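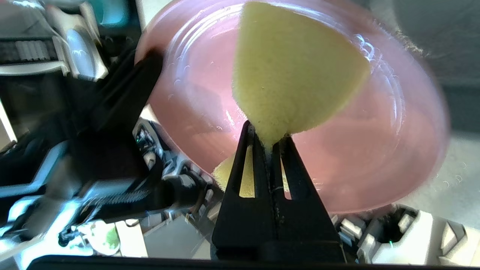
Celina Bednarek would ban the sponge from plastic bowls altogether. A brush, she wrote in reply to our March piece on washing-up, drains in minutes and has nowhere to hide grease. She has a point about drainage. On soft plastic, though, foam still does the better job, provided the foam is plain.

Most kitchen sponges are polyurethane, sold either bare or with an abrasive layer glued to one face. The abrasive layer is the problem. It is made for steel and enamel, and on a translucent bowl it leaves fine scratches that dull the gloss and hold fat. A bare yellow sponge will not mark the surface, but it needs more time and more detergent.

Shape matters more than the packet suggests. A waisted sponge is held at the narrow part, which leaves the broad end free to spread against the curve of the bowl. A rectangular block bridges the curve and touches only at its corners. Ridges and raised rims are harder. The foam has to be pressed in and drawn along the groove, as wiping across it misses the bottom.

We washed bowls from two makers, Turkent and Jirnier, after coating each with cold cooking oil. The Turkent bowl, at 635 grams, stayed put in the sink. The Jirnier, at 568 grams, slid about and had to be held at the rim. Both came clean in water at hand-hot temperature. In cold water, neither did, even after 8 minutes.

Wear shows first as crumbs. Once a sponge sheds specks on to whatever touches it, the cell walls are breaking down and it should go in the bin. Of the plain sponges we used, the Worku began to crumble after five weeks of daily washing. The Rusia was denser, lasted longer and was slower to dry.

To dry a sponge, squeeze it flat between both palms and stand it on its narrow end, clear of the sink. A closed dish is the worst place for it.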